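Dexterous hand on the Toleo cell: cuff care, thumb drift and how often to strip it

Posted by grundle_maint
Morning all. I look after one cell at Skerisgate, an arm with a dexterous hand on the end of it, and I've been more or less left to invent my own routine for the poor thing. It's had 13 months of work and it's a lovely bit of kit, but the thumb has started coming back from a homing cycle 3 degrees out, not every time, just often enough to make me cross. The fingers home perfectly. I've wiped down the knuckles, checked the wrist bolts and gone over the cable run twice (my tea went cold both times!). Before I take the cover off the thumb, would anyone kind tell me what they'd look at first? I'll put up what I have of the hand.
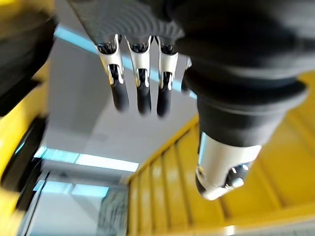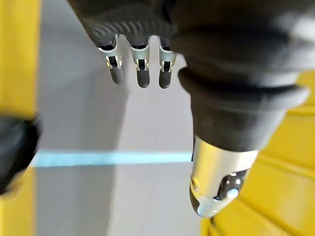
Silver brackets at the knuckles, dark fingertips, and the thumb over on the right in both of these. 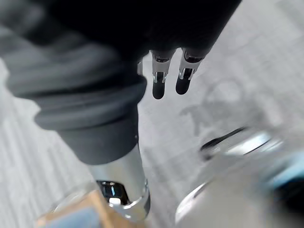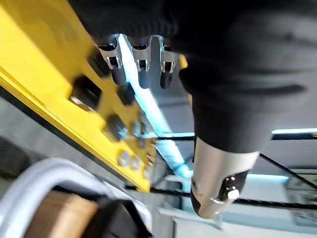 How often should the thumb be re-homed on a hand like this?
Once at the start of each shift, and again after any knock or any work on the wrist, is what we settled on.

Posted by Haddadin_fan
Welcome, and what a nice tidy question. I'd start with the cuff, I really would. Ours got grit down inside the folds last November and the thumb behaved just as you describe, fine one minute and sulking the next. Peel it back gently, brush it out, and have a good look for splits while you're in there. We do it every 28 days now and I write it on the wall calendar so I can't pretend I forgot.

Posted by Impi Rissanen
I'm going to disagree with my friend above, with love. Every time you peel that cuff you stretch it, and a stretched cuff lets in far more muck than a snug one ever will. I leave mine alone until there's a fault to chase. With an error that comes and goes I'd sooner suspect the little connector at the thumb base. Power down and lock off, reseat it, then run 50 homing cycles with nothing in the hand and write down every result. If the error has gone, you've saved yourself an afternoon and a cuff.

Posted by Haddadin_fan
Well, we've never stretched one yet, Impi, but I'll grant you the connector is quicker to get at. Do that first, then.

Posted by grundle_maint
Thank you both, you're very good. Connector first, then the cuff if it's still misbehaving, and I'll order a spare from Grundberg in the meantime so I'm not stuck either way. Will come back with the numbers once I've had the cell to myself for a morning.

Contact the moderators | © Toleo Users Board | Back to top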